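Ticket 1475
Subject: Tablecloth keeps sliding off the round table, plus a stain that won't budge
Opened by: Roswitha Teuber
Product: Listden wipe-clean cloth, pink blossom
Status: Open, waiting on customer

Roswitha Teuber, 9:40 a.m.
Hi there! I bought your pink cloth with the blossom print in July and I love it to bits, it makes my gray kitchen so much more cheerful. But I have two problems with it and I'm hoping somebody can help. First, it slides. Every time anyone leans over to grab the soy sauce from the shelf, the whole thing creeps toward them and all the spoons go along for the ride. Second, I've got a faint stain and a few little dark specks down at the front and I can't get them out. I've tried dish soap, and I've tried dish soap again but with more feeling.

Eckhard Brinkmann (support), 10:15 a.m.
Hi Roswitha, so glad you like the print, that one's my favorite too! Couple of questions. Is your table square or round, and what's usually sitting on the cloth? Heavy stuff on one side can tug it along when people lean.

Roswitha Teuber, 11:02 a.m.
It's a rounded table, and the big white appliance lives on the left because that's where the outlet is. Everything else is just chopsticks and spoons, nothing with any weight to it. Photo's attached, the marks are near the bottom, in the middle.
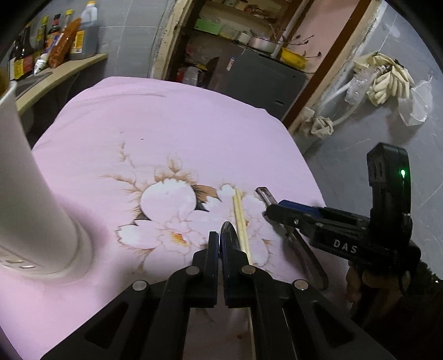 Attachment 1: pink cloth on the kitchen table, faint stain and specks toward the front

Eckhard Brinkmann (support), 11:30 a.m.
Got it, thanks, I can see the stain and the specks. They're pretty light, so I'd start gentle. Mix a spoonful of baking soda with a little warm water until it's a paste, dab it on, leave it 40 minutes and wipe with a soft cloth. Please don't use the scratchy side of a sponge, it dulls the print and then you'll be writing to me about that (I did it to my own cloth, the branches went all cloudy).

For the sliding, try a Gerska grip liner underneath, part 555. It's a thin mesh you cut to shape with scissors. Keep it 2 inches in from the table edge all the way around, otherwise it peeks out. Wipe the tabletop down before you lay it, crumbs make it bunch up.

Roswitha Teuber, 1:20 p.m.
Okay, paste is done! The stain is lighter, I'd say half gone. The specks haven't moved. I suspect soy sauce, the jug up there is huge and I pour like a maniac. Can I do the paste twice in one day or will that hurt it?

Eckhard Brinkmann (support), 1:45 p.m.
Twice is fine, just rinse well in between and let it dry. If the specks are still there after the second go, put a bit of white vinegar on a cotton swab and go one speck at a time. Try it on the hem first and check that the pink doesn't come off on the swab.

Roswitha Teuber, 4:10 p.m.
Second round is on there now. I've ordered the liner as well, so please leave this open until it gets here and I've cut it. I'll write back either way!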